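Kjell Amundsen on cords, bins and what counts as a finished task

Kjell Amundsen spent most of June reading other people's labels. He leads the annotation work on Madigan, a project at the robotics group in Soduswood that studies how people handle long flexible objects, and the group now has a result it is willing to talk about. We spoke by phone on a Friday afternoon.

The question behind Madigan is narrow. When a person tidies a pile of cords, at what point does one step end and the next begin? Robot learning systems are often trained on recordings that have been cut into steps, with a short text for each. For picking up a cup, the cuts are easy to place. For a jump rope, Amundsen said, two careful people will put them in different spots.

"With a cup you wait for the hand to close and the cup to leave the table," he said. "With a cord, the hand closes four times before anything you'd call a grasp has happened. Is that four grasps? One of my annotators said yes and another said zero."

The group collected 106 recordings of ordinary cord handling, all from head height so that both hands stay in view. Extension cords, phone chargers and climbing slings are in there, and so are jump ropes in a gym, which Amundsen considers the hardest part of the set. The ropes are thin, black and glossy, and so is much of what lies near them.

"The floor is black, the handles are black, the cord is black," he said. "If you want to know which end belongs to which handle, you mostly can't, not from one view at one moment. You have to follow the hands."

That became the method. Instead of asking annotators to mark the state of the cord, the group asked them to mark what each hand was for. The labels are holding, feeling for a strand, pulling and guiding. Left and right are marked separately, and they are allowed to overlap. An earlier scheme, borrowed from a kitchen project called Hesaler, had a single label for both hands together.

"We tried the single label for weeks," Amundsen said. "It kept failing in the same place. One hand holds the bundle and does nothing else, and the other does all the work. The single label says 'untangle' and you lose the fact that there are two jobs."

With the new scheme, pairs of annotators agreed on roughly 90 percent of the cuts. He would not give a figure for the old one because the two were run on different recordings, and he does not think the comparison would be fair.

A policy trained on the two-hand labels was then tested on a bench setup named Rumuvska. It had 12 tries at separating a single cord from a loose pile and managed it in four. Amundsen did not try to make the number sound better. "Four is four. What I care about is that in the other eight, the holding arm kept holding. Before, it let go as soon as the second arm moved."

I asked whether the gym recordings had changed anything else. He said they had made the group drop the word "finished." A bin may have ropes in it, each wrapped with its own cord, and the annotator wants to write that the job is done. Then there is another rope in somebody's hand.

"So we stopped labeling the end," he said. "We label the last thing we can see a hand doing. It's dull, but people agree on it."

The next round will look at stiffer material, garden hose first. He also wants to repeat part of the labeling with people who have never seen the instructions, to find out how much of the agreement comes from the scheme and how much from annotators who have sat in the same room for months. The written guide is now shorter than it was in June, and he expects to cut it again before the hose recordings come in.

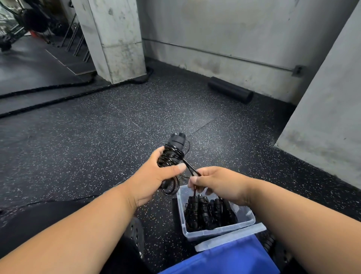
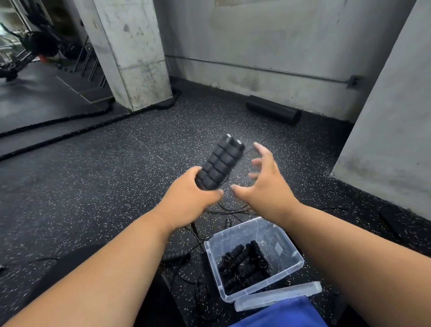
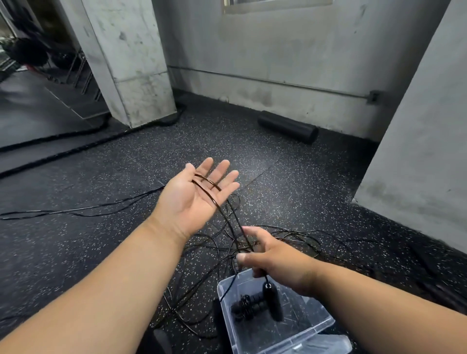 Jump rope handling on the gym floor, from the Madigan recordings. All three views are from head height.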